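Wimton's Smallest Listing Finds a Renter in Nine Days

October 9, 2019

The smallest apartment on the market in Wimton has been rented, and the winning applicant says she is pleased with it, apart from the size.

Unit 4 at the Astar, a former button warehouse on Nasr Street, went for $3,699 a month after nine days on the market. The listing promised "efficient luxury living with flexible zones." There is one zone. It flexes when the bed is folded into the wall.

"We had 28 people through on the first Saturday," said Trilok Agarwal, the listing agent. "Not all at once, obviously." Visitors were let in four at a time, and the last group was asked to leave its coats in the hall.

The new tenant, Grethe Steinarsdóttir, is moving from a two-bedroom in Brondodov, where she paid less and owned a couch. She will now be able to walk to work, and she figures she can reach the stove from the front door without walking at all.

The building's owners finished converting the upper floors in March. Tenants share a roof deck, a bike room and a package room that is larger than Unit 4 — a fact left out of the brochure but easy to confirm with a tape measure. Heat is included. Parking is not, though a space in the garage can be had for an extra fee and comes with a bit more elbow room than the apartment.

Storage was the question most visitors asked, Agarwal said. The listing answers it with a "curated wardrobe solution," meaning a rail.

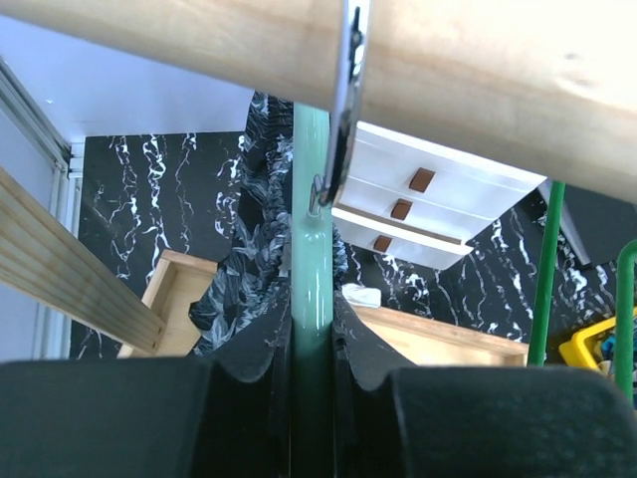
A green hanger beneath a pale wooden rail. Closet doors are not part of the Astar's plans.

Steinarsdóttir signed for a year. Two more units of the same layout come up for rent next month, both described in the early notices as "generous." Agarwal is already taking names for the viewings.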